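**Re: [wasis-users] gripper closes on nothing, then carries on as if it had the shirt**

Vilém Vondráček wrote:

> Hi all, has anyone seen the arm "pick" a garment that isn't there? Ours shuts the fingers, lifts, swings over to the basket, opens, and logs a success. The shirt is still lying on the sofa. We had 62 of these in April before anyone looked at the log properly. We're on the Slanina controller with the stock finger settings. Could it be the camera?
>
> Vilém

Hi Vilém,

Oh yes, we've had that one, and I'm sorry to say I spent ages blaming the camera too! I swapped it, recalibrated it, cleaned it with the good cloth, and got the same daft behaviour every time.

What was wrong on ours at Drirnunwood was the width check. The controller decides it's holding something if the fingers stop before they're fully shut, and there's a threshold for how far short counts. Ours had been set on thick towels. Then we changed the fingertips for the Flernetska ones, which don't quite meet when closed (lovely tips otherwise, no complaints), so an empty grip stopped short every single time. Success, success, success. Out of 800 logged picks we had 571 real ones, and you can imagine how cheerful that made the weekly call.

The bit that worries me more is what happens after a false pick. The arm believes it's carrying cloth, so it moves at carrying height and the contact stop is relaxed to put up with a dangling sleeve. Ours came down on the sofa arm and kept pushing. It only marked the fabric, but I had my hand on that sofa a minute earlier, so please don't run it with anyone in reach until you've sorted this out.

Here's what I'd do, in this order:

1. Turn the speed down to 25 per cent and put the contact stop back to its normal setting, even if it trips on every other shirt.
2. Close the fingers on thin air a good few times and write down the width it reports. If that's on the "holding" side of your threshold, you've found it.
3. Set the threshold again using the thinnest thing you pick up. Then try a proper sofa pick, going in slowly with the fingers open. I stop it over the cushion and look at the wrist view before I let it go down. Mine's below, with the red garment down in the right-hand corner and the laundry basket over by the wall.
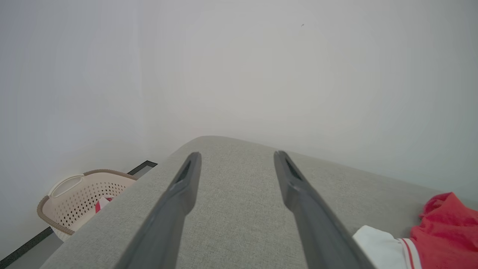
4. Add a second check after the lift. We look at the wrist camera again, and if the garment hasn't moved, the pick is a failure whatever the fingers say. It's slower, and I had a bit of grumbling about that, but I'd much sooner have slow.

Do send the width numbers if you get them, and tell me which tips you've got on. If they're the Flernetska ones I'll dig out my settings file for you, though it's a mess and half the comments are me swearing.

Cheers from a rather tired Drirnunwood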